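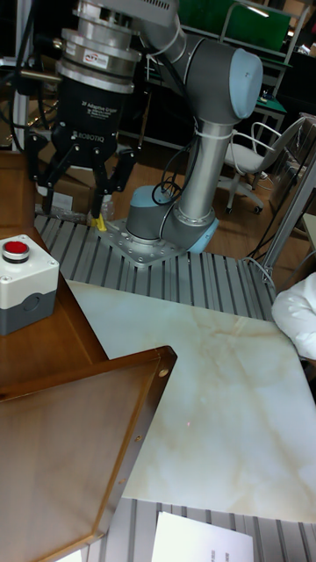 Wednesday, late. The Hellidton checklist is now 2 pages long and I have read it out loud to myself, once in each of the voices I use for meetings. Item one is still the emergency stop: where it lives, who can reach it, who has pushed it today. Ours sits on the wooden tabletop to the left of the platform, white top, gray body, red button. The checklist wants it "within arm's reach of every person in the working area." Fine words. I tried it from the office chair on the other side and my arm is not that long - nor, I suspect, is anyone's at Hellidton. So either we get a second button or the chair goes. I am fond of the chair.

Spent the morning on cables. The draft says every cable on a moving joint must be tied with slack for the full range, and then offers no opinion on how much slack that might be. I wrote "enough" in the margin, crossed it out, wrote "enough, checked by hand at both ends of travel," and felt like a lawmaker. Lunch was crackers.

After lunch, the run log. We are at 447 entries, and a good share of them say "ok" in the comments box. Ok what? Ok as in nothing happened, or ok as in something happened and you lived? New rule, my own: no one-word comments. I expect to be very popular by November. Entry 446 was mine and it says "ok."

Ponce sent over their version of the same rules for comparison. It has 796 lines in a spreadsheet, and line 3 tells you to read the other lines before touching anything. I admire the confidence. Took two things from it all the same: clear the surface of whatever the job doesn't need before power comes on, and say "moving" in a normal voice before you start. The second one feels silly for a day and then you miss it when people don't do it.

Still open:
- speed limit when someone is standing next to the platform (Ulurska says slow, and declines to say how slow)
- who signs off after a gripper change
- loose sleeves. I keep putting this in and it keeps coming out of the shared copy. Putting it in again.

Hondel wants the whole thing by the end of the week, on one side of one sheet, large type. I could do it if I dropped the part about reading the part before. Maybe I will. Going to bed - the second button is going on the order form first thing, and the chair stays.

Share (2) | Comments (0)
Home Diary Older Newer About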